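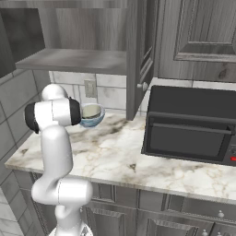
Fatemeh Kazemi wrote after the first session that she would sooner start cutting brackets and leave the simulation until something broke. Several of you agreed with her. The order in these notes stays as it is, but if your base is already drilled, bring it along and we will measure it and put the real figures in the model.

Sterkside Shared Workshop
Building a Kitchen Arm at Home
Session 4 notes: reach, approach and the bowl task

1. Where the base goes

Fix the base position before you write any motion. In the model, the arm stands at the front of the counter and works towards the back wall. At home you will probably be clamping to a bench, so measure from the centre of the base to the furthest point you want the gripper to reach, then take off 11 cm for the gripper and wrist. Hooman's bench is deeper than most and he will need the longer forearm tube.

Enter your own worktop height. The default in the Gadness file is too low for most British kitchens.

2. Things that get in the way

Put these in as solid boxes to begin with:

Wall and sockets
Upper cabinets, including any door that opens into the arm's space
Toaster oven or microwave
Front edge of the worktop

A door left open takes up a lot of room. Model it open and closed, and save the two versions under separate names. The elbow needs checking as well as the gripper — it swings wider than people expect when the forearm comes across.

3. Approach

Bring the gripper to a point just short of the rim and stop. Check the clearance, then move in slowly. Sanaa Slaoui's group tried a straight drop from above and had trouble with the wrist, so their script now has a separate line for wrist angle. Copy it if you like.

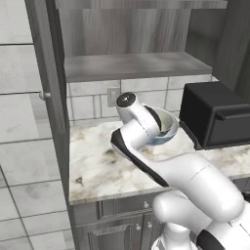

Fig. 2. Simulated bowl task, gripper over the bowl and partly inside it.

Keep the oven in the collision list during this move, even when the bowl is well clear of it.

4. Before next time

Run the bowl task with 3 different bowl positions and save the logs. My own log for one position came to 1,061 lines, so please send a summary by email and keep the full file on your stick. Write down the base position you used.

Macarena has the spare motor drivers. Sign for them on the sheet by the lathe.

Behrouz Mahmoudi
07/09/2023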